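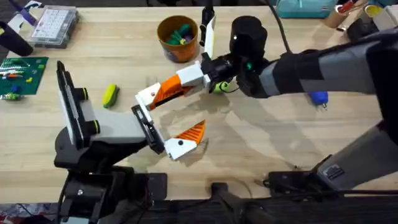 Light-colored wood was chosen for the work surfaces in this study on the grounds that a pale, matte ground shows changes in lighting more plainly than a dark one. Surface tone affects how readily a person can judge the edge of a shadow, and earlier work on benches and desks has tended to treat tone and lighting as separate matters. We consider them together. In Figure 2 the shadow on the wooden tabletop is gray and soft, and it spreads well across the surface. A shadow of this kind was classed as "diffuse" in our scheme, as opposed to "hard," a term kept for shadows with a narrow and clearly marked border. The classification was made by eye from still pictures and was not corrected afterward.

3.2 Surfaces and lighting

The tabletops were supplied by Nallance and were used as delivered, without further sanding or coating. Each was left in the test room for 12 days before any pictures were taken, so that the wood could settle to the humidity of the building. The room has no direct sun during working hours. Ceiling panels were set to a level of 700 lux, measured at the center of the table with a handheld meter, and the blinds were kept closed throughout. A second setting, in which a desk lamp was added at one corner, is treated separately in Section 4.

Small differences in the color of the wood were expected and were accepted. Boards from one delivery are rarely a perfect match, and a person who works at such a table every day is unlikely to notice. Where two boards differed enough to be seen from a standing position, the pair was noted in the record – see the Hordiienko table in the appendix – and the pictures were kept in the set.

3.3 Rating procedure

Pictures were rated by Alžběta Rusnák and Siiri Krūmiņa, working apart and without knowledge of the lighting setting. For each picture the rater gave one of three answers: diffuse, hard, or unclear. Raters were asked to consider only the part of the shadow that fell on the tabletop itself. Shadows on objects standing on or above the table were left out, as were dark areas close to a base or bracket, where shadow and material are difficult to tell apart. The sheet used for this purpose was adapted from the Beltgate form for office desks, with the items on glare removed.

Almost 20 pictures received different answers from the two raters. These were looked at again in a joint session on August 4, 2022, and a shared answer was reached in all but 2 cases. The remaining pictures were entered as unclear. Disagreement was most common where a shadow was soft on one side and firmer on the other, a condition for which the form offers no separate answer. A revised form with a fourth answer has been prepared and will be used in the next round of work.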